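My advice, if you're pricing your first humanoid, is to write down the number the sales rep gives you and then leave a lot of room underneath it. I did our October budget with Igor Jabłońska at Selico, and he went straight for the stuff I'd skipped: spare grippers, cables, a desk you don't mind getting scratched, and floor space (so much floor space!). We'd planned on 6 weeks of setup. Igor wanted 155 hours of paid operator time on top of that, and boy, did I argue.

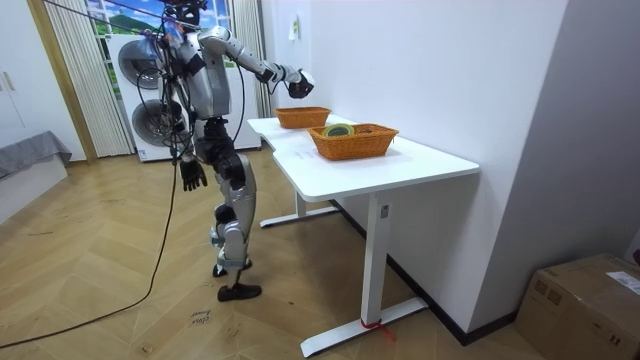

I lost that one, and I'm glad. The quote from Fuvidgate had 2 days of training in it and no line at all for repairs, so ask for that in writing before you sign anything.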